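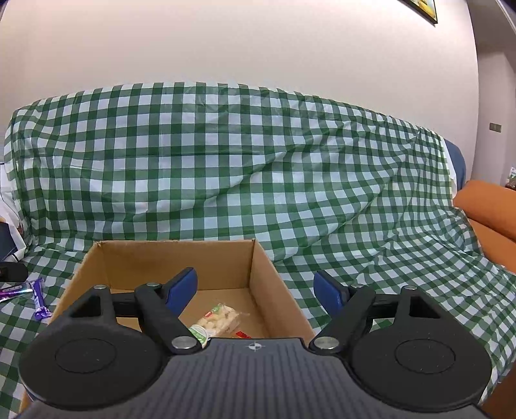

Gripper over the packing box, pads open, snack packets in the box and on the checked cloth.

Support > Equipment requests > Grippers and spares > Ticket 888

Pads wearing, one gripper stiff: spares only, or a new pair for next year's budget?

October 6, 2021
By the equipment desk, Grestlow

Print this ticket | E-mail this ticket

Status: Open, waiting on supplier
Product: Quan hand-held gripper, two-finger
Supplier: Stirnon
Priority: 2

First message from the packing group

Hello all, and sorry in advance for the length of this one. I started it as a quick question about pads and then kept remembering things that belong in it.

We pack small groceries and snack packets into open cardboard boxes with the hand-held Quans, as most of you know, and we do it on soft furniture as well as on tables so that the recordings cover the sorts of places people really put their shopping down. Sofas are the hard ones. The box shifts when you nudge it, the cloth rucks up underneath, and shiny packets have a way of sliding off down a crease just when you've lined up on them. All good practice, but it's rough on the pads.

My trouble is twofold. The blue pads on our older gripper have started to let go of thin foil packets, mostly when we pick them up by the crimped end. We can get them on the second or third go, though it slows the whole session down and everybody gets a bit short with each other by afternoon tea. The second thing is that the same gripper feels stiff on closing. It's fine opening. You squeeze, it hesitates, and then it comes in with a bit of a jump, which on a packet of anything crumbly is bad news for the crumbs.

I have to hand in our equipment numbers for next year and I don't know whether to ask for pads, a service, or a whole new pair. Could somebody help me work out what's wrong before I put a figure against it? I'd feel silly asking for a new pair if it only wanted a clean.

Reply from the equipment desk

Thank you for writing it all down, the long version is much more use to us than the short one! Before we talk money, would you mind trying a few things in order and jotting down what you find? Please change only one thing at a time, otherwise we'll be guessing.

1. Wipe both pads with a damp cloth and let them dry fully. No spray cleaner, please.
2. Check the pads sit square in their holders. Press each corner with your thumb.
3. Swap the pads left to right and see if the slipping follows them.
4. Open and close it slowly with nothing in it, and look at the pins in the linkage while you do. Any that have crept out a little will usually show.
5. Blow out the linkage. Lint gets in there, especially from fabric.
6. Try the same foil packet with your newer gripper, same box, same spot.

For the test picks, choose one kind of packet and stick with it. We use 80 picks as our standard run here. It's dull, I know, but with fewer than that you can talk yourself into nearly anything.

Packing group, same ticket

Right, we've had a lovely tedious time of it and I have notes.

Wiping the pads helped more than I expected and I'm slightly embarrassed about that. There was a film on them, a bit greasy, which I'd guess came off the outside of the packets. The first run after the wipe was much better, then it fell away again towards the end.

The pads are seated squarely. Swapping them left to right did move the slipping with it, so one pad is worse than its partner. If you run a fingernail over the two of them the worse one has gone smooth towards the tip.

No pins creeping out that I can see. There was lint, and quite a lot of it. We blew it out and the stiffness eased but it's still there, and it still does the little jump. The newer gripper closes sweetly and picks foil packets all day long, so it isn't the packets or the cloth or us, which was a relief to the whole room.

One more thing, in case it matters. The older gripper does most of the sofa work because the rest of us keep grabbing the nicer one. I hadn't thought of that as uneven wear until I typed it just now.

Reply from the equipment desk

That's a very clear set of notes and I've copied it to the supplier log. My reading is that you've got two separate problems that happened to turn up together. One is a worn pad, and that is just a consumable. The other is inside the closing action and will want either a service or a new linkage set, and we shouldn't guess which until Stirnon has had it on the bench.

So for your budget I'd suggest splitting it into three lines, and please don't fold them together or finance will send the whole lot back to you (they did it to us last year and I sulked for a fortnight).

Consumables. Pads, at $55 a set on the current Stirnon price list. Allow for more sets than you think you need. If you keep doing the soft furniture sessions, budget on changing them at fixed times instead of waiting for the slipping to start. I'd also put the pads down as a yearly cost and leave them out of the one-off equipment line. They'll come round again every year whether we like it or not.

Service. Leave this as a placeholder until the quote comes back. Put a note beside it saying the quote is pending and quote this ticket number, and they can look it up for themselves.

Replacement. Only if the service quote comes out silly. Approvals for anything new have to be in before the end of June, and Stirnon's lead times have been wandering a bit, so if it comes to that I'd rather we ordered early and had a gripper sitting in a cupboard.

You asked in the corridor about the Fundel one as well. It's a decent tool and it's cheaper up front, but the pads aren't the same shape as the Quan's, so we'd be keeping two lots of spares and you'd have mixed grippers across your sessions. If you'd like to try one, I can ask for a loan. I wouldn't put it in the budget on the strength of a brochure.

Packing group, same ticket

That all makes sense, thank you. I've split the lines the way you said and I do feel better seeing it laid out.

Could I ask about two small extras while we're here? The first is boxes. Ours go ragged along the top edges after a few sessions and the corners start to fray, and then the gripper catches on them. Do boxes come out of our consumables or out of stores? The second is whether we can have a proper wipe-down kit at each station. Given how much difference a damp cloth made, I'd like it to be somewhere people trip over it.

And yes please to the Fundel loan, if it's no bother. No hurry at all. I'd like to give it the same 80 picks on the sofa and see how it gets on with the foil.

Reply from the equipment desk

Boxes come from stores, so leave them off your sheet, and do swap them out when the edges go. They cost us next to nothing compared with an afternoon of catching. Wipe-down kits I'll order from here. They'll be plain cloths and a lidded tub, nothing flash.

Please send the older Quan in with both its pads still fitted, even the smooth one, as Stirnon like to see the wear. Tie a tag on it with this ticket number. In the meantime, could you share the newer one between sessions and wipe the pads at each break? I know that means one pair of hands waiting about, and I'm sorry for that.

Log

- Pads cleaned, slipping reduced, then came back partway through the run.
- Pads swapped left to right, slipping moved with the worn pad.
- Linkage blown out, stiffness reduced, jump on closing still present.
- Newer gripper tested on the same packets, no fault found.
- Pad sets added to the group's yearly costs.
- Service quote requested from Stirnon. Waiting.
- Fundel loan requested. Waiting.
- Wipe-down kits on order.

Ticket stays open until the service quote arrives. If you're in another group and your Quan has started doing the same little jump on closing, please add a note here and don't start a new ticket, so we can ask for one price on the lot.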